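Lirkano Handheld Gripper Sets: Care and Repair FAQ
Dernholm Technical Services

This page answers the questions most often put to the Dernholm service desk by operators of the Lirkano handheld gripper set. It applies to both hands of the set. Operators who use an earlier model should refer to the printed manual supplied with it.

Before you begin

Who may service a gripper set?
Any operator who has completed the introductory session may clean the jaws, replace jaw fingers and wipe the markers. Work inside the handle is reserved for the workshop at Elia.

How should the set be checked before work in a home?
Open and close each gripper fully 25 times. The travel should feel even from end to end. If either hand catches or clicks, do not start the session.

Jaws and markers

How do I keep the markers readable?
Each mount carries a square black-and-white marker. Wipe it with a dry, lint-free cloth before every session. Do not use alcohol, and do not cover a scratched marker with clear tape – the reflection causes more tracking errors than the scratch.

May the grippers be used in bathrooms?
Yes. Bathroom work is part of the regular program, and both hands may be used close to the floor. Keep cables and hoses clear of your feet, and do not immerse the jaws. Floor tile can reflect overhead light onto the markers; if tracking drops, change your position before you change any settings.
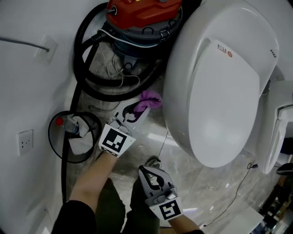 Cleaning after a session

What should be used on the jaw fingers?
Use a cloth dampened with mild soap and water, then a dry one. After bathroom work, follow with the disinfectant wipes supplied in the case and leave the jaws open for 22 minutes before packing.

When should jaw fingers be replaced?
Replace them when the tip is torn or no longer springs back to its original curve. Always replace both fingers of a hand together. Order part 433, which contains one pair and 2 screws.

Calibration and repair

Is recalibration needed after a finger change?
Yes. Run the short routine in the Sebastian software with the set on its stand. A full calibration is required only if a mount has been removed or dropped.

Where do I send a damaged set?
Address it to Monique Besson, Repair Intake, Elia workshop. Enclose the session log and leave the damaged part attached. Sets received before 2:00 p.m. are entered the same day.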